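Print this page | E-mail this page

Filed under: About Us, How We Work

Posted in May by Marjorie Ellwood

About Kettle

Kettle writes house rules for robots. More precisely, we write them for the people who have to stand next to robots, which is a larger and more talkative group. We are a small firm in Carville, upstairs from a tile showroom, and most of what we produce is paper: checklists, sign-off sheets, the laminated page by the door that everyone walks past until the morning they need it.

The name has no deep meaning. We were filling in the registration form and the kettle was on.

How we got started

I spent a good part of my working life in a factory at Setberg that packed bed linen. The plant bought its first robot arm in a hurry and received with it a manual of 700 pages, which went on a shelf above the fire extinguisher and stayed there. The operators made up their own rules. Some of those were excellent. One was that you had to say "going in" before you reached past the guard, which sounds sensible until you consider that the robot was the only party that needed to hear it.

I started writing the good rules down and quietly crossing out the others. By the time I left I had a binder of 102 rules, and a reputation for being no fun at product launches. The binder became the first version of what we now call the Bimia Practice Notes. Bimia was meant to be a working title. We have been meaning to replace it ever since.

What we do

Clients come to us when they have robots handling soft goods (clothes, towels, bedding, anything that flops) and want some agreement about how the work is set up, run and written up. Safety law covers a lot of this already, and we don't compete with it. If a regulation says you need a guard, you need a guard, and you should be talking to a qualified safety engineer before you talk to us. We deal with the layer underneath, where two shifts both believe they are following the procedure and are doing different things.

A typical job begins with a visit. We watch for a day and say very little, which clients find unnerving. Then we ask each person on the team to write down, separately, what counts as a finished task. The answers are usually worth the train fare. At one site the word "hung" meant on the hanger to one operator, on the rod to another, and on the rod facing forward to a third. All of them had been logging results in the same column for months.

After that we draft, the team objects, and we draft again. The objecting is in the price.

What's in the Notes

The current edition runs to 30 pages, down from a good many more. We took out anything that began with "where appropriate," on the grounds that it had never once stopped anybody doing anything. A few of the rules people quote back at us, sometimes kindly:

Write down the starting state before the first attempt. "Shirt on table" is a starting state in the way that "somewhere in the north" is an address.

Decide what success looks like before you see any results. Deciding afterward is a popular hobby and we ask clients to take it up at home.

Log the failures in the same detail as the successes. A spreadsheet with 2398 rows and no drops in it has been tidied by someone, and we will want to meet them.

Keep cables clear of the full reach of each joint, and check by moving the joint slowly, with a person at the stop button. Looking at it and nodding is a different test.

When two arms share a work area, say which one gives way. Put it in writing. Arms are no better at this than drivers at a four-way stop.

Use ordinary garments. Prints, odd shapes, awkward hangers, whatever real people own. A robot that has only met plain squares of cotton has had a sheltered upbringing.

Change one thing at a time, and put the date on it.

Anyone may stop the work. Anyone may ask why it was stopped. These are separate rules because for a while people used the second to discourage the first.

Who we are

I do the writing and most of the arguing. The rest of the team do the site visits, keep the edition numbers straight, and remove jokes from the Notes before they go out – a few have got past them and are now, strictly speaking, good practice. We all take turns on the phone. If you call before nine in the morning you will probably get me, and I will probably be eating toast.

We don't sell robots, rent them or take a cut from people who do. We don't give out badges or stickers either. Clients do ask. There is something about a sticker. But a sticker says the work was fine on the day of the visit, and we would like you to be thinking about the other days.

The kind of work the Notes cover

Garments and hangers take up the longest chapter, and it gets rewritten more than any other. Cloth never sits the same way twice, and with a pair of arms working over one tabletop there are more ways to be vague about it than we would have believed when we started.

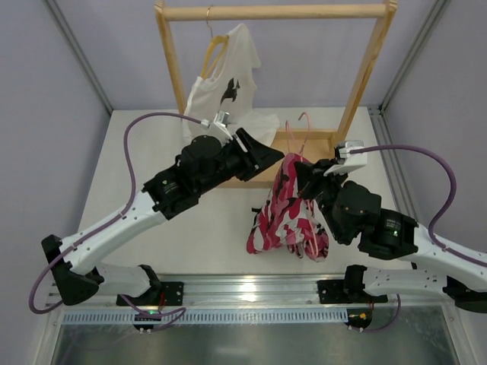 Should a robot's attempt count as a success if a person stepped in to help?

Log it as assisted, in a column of its own, and leave it out of the success rate. Note what the person did and at what point. If the assisted column starts to fill up, look at the setup before you look at the software, and please don't rename the column.

Working with us

We take on new clients when we have room. Write to us with a short account of what your robots handle, how many people work near them, and what you last disagreed about. The last item is the one we read first. If you can't think of a disagreement, ask the night shift.

The Notes can be had in print or as a file. More than 30 sites have asked for the print version, mainly, we gather, so that it can be left open on someone's desk at a particular page. Corrections are welcome from anybody, client or not. We put them in the next edition with the sender's initials beside them, unless the sender works for the person being corrected, in which case we leave the initials off.

Visitors to Carville should use the side door. The front one belongs to the tile people, and they have rules of their own.

Print this page | E-mail this page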